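Section 13: Setting up your Trorner self-watering seed tray

Thank you for getting this far through the booklet! If you've been reading along in order you will already have unpacked your Trorner, checked the parts against the list on the inside cover and found somewhere sensible to keep it. In this section we get everything ready for sowing, which is the part most of our customers have been looking forward to, and quite right too. Set aside an hour or so for your first go. You'll be a good deal quicker the second time.

If you have the older Kesen model, most of what follows will still apply to you, but your matting is laid the other way round, with the tail towards the front. There is a separate sheet for the Kesen, and the shop at Skorndale will happily post you one if yours has gone missing.

Before you start

You will need the base tray, the platform, the wicking mat, the seed insert, the clear lid, a jug of water, a bag of fine seed compost and an old towel to catch the drips. A small watering can with a fine rose is handy too, though a jug poured gently over the back of a spoon does the same job.

Choose a spot that is bright but out of the full glare of the sun, and level from side to side. A kitchen worktop is fine for filling, but please think about where the tray is going to live before you add any water, as it is surprisingly heavy once full and rather fond of slopping over at the corners.

CAUTION: Do not stand the tray on top of a radiator, a boiler or any electrical appliance. Keep plugs and extension leads well clear of the place where you are filling it.

Preparing the tray and mat

1. Wash the base tray in warm water with a drop of washing-up liquid, then rinse it twice. Please don't use bleach or a scouring pad. Little scratches on the inside give green slime a place to get started, and once it has moved in it is a nuisance to shift.

2. Soak the wicking mat in a bowl of clean water for 13 minutes. It will float to begin with, so push it under with your fingers and give it a gentle squeeze until the bubbles stop. A dry mat will not draw water up by itself, however long you leave it, and this is far and away the most common reason people ring us.

3. Lift the mat out and let the worst of the water run off. There's no need to wring it.

4. Set the platform inside the base tray with its feet pointing down. It should sit steadily at all four corners. If it rocks, turn it end to end and try again.

5. Lay the mat over the platform, smooth side up, and tuck the long tail down through the slot at the back so that it touches the floor of the tray. Run the flat of your hand over the mat to press out any wrinkles.

NOTE: The mat may have a faint smell of cardboard when it is new. It is quite harmless and goes off after a day or two.

Filling and sowing

6. Fill the seed insert with compost, heaping it a little, then tap the insert on the table a few times so that everything settles. Top up any cells that have sunk. Resist the urge to press the compost down hard with your thumbs, much as we all enjoy doing it, as small roots like a bit of air.

7. Water the compost from above, just this once, until it is evenly damp. This helps it to link up with the mat underneath. From now on all the watering is done from below.

8. Place the insert on the mat and press down lightly along each side. You want every cell to be in good contact with the mat.

9. Sow your seeds following the packet. As a general guide, larger seeds such as peas and sunflowers go in at twice their own depth, and very fine seeds such as lobelia are simply scattered over the surface and left uncovered.

10. Write your labels straight away. We know you think you'll remember. We think so as well, every spring, and every spring we end up with a tray of mystery cabbages.

11. Pour water slowly into the front corner of the base tray until it reaches the fill line. Stop there, even if it looks a bit mean. Too much water will leave the compost soggy and cold, and seedlings sulk in those conditions.

12. Put the lid on with both vents closed.

CAUTION: Never carry the tray by its lid. The lid is only resting in place and will come away in your hands. If you do have to move a filled tray, slide both hands underneath and ask someone to get the doors for you.

The first fortnight

Look in on the tray each morning. A light mist on the inside of the lid is a good sign. If you can't see through it at all, open one vent halfway and see how things stand by teatime.

13. When the first seedlings show, open both vents. A day or so later, take the lid off altogether during the day and put it back at night if the room is chilly.

14. Top up the water when the level has dropped to 2 centimetres below the fill line. In a cool room this may be once a week, while in a warm conservatory it could be every other day, so do let the tray tell you what it wants instead of going by the calendar.

NOTE: If you sow in November, or at any other time when the days are short, your seedlings may grow tall and pale as they stretch towards the window. Turn the tray round daily and move it as close to the glass as you can, bringing it back into the room at night if there is a frost forecast.

Spare parts

Mats last for several sowings, but they do wear out in the end. A replacement mat for the Trorner is part number 2642, and it can be ordered by post or picked up from our counter at the Ashworth garden shop. Please have your model name ready when you get in touch. Lids and platforms are sold singly too, so there is no call to buy a whole new set if one piece gets sat on.

When you have finished for the season, take everything apart, wash each piece as described in step 1 and dry the mat flat before you put it away. Section 14 deals with pricking out and potting on.
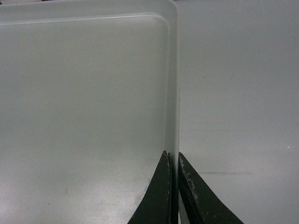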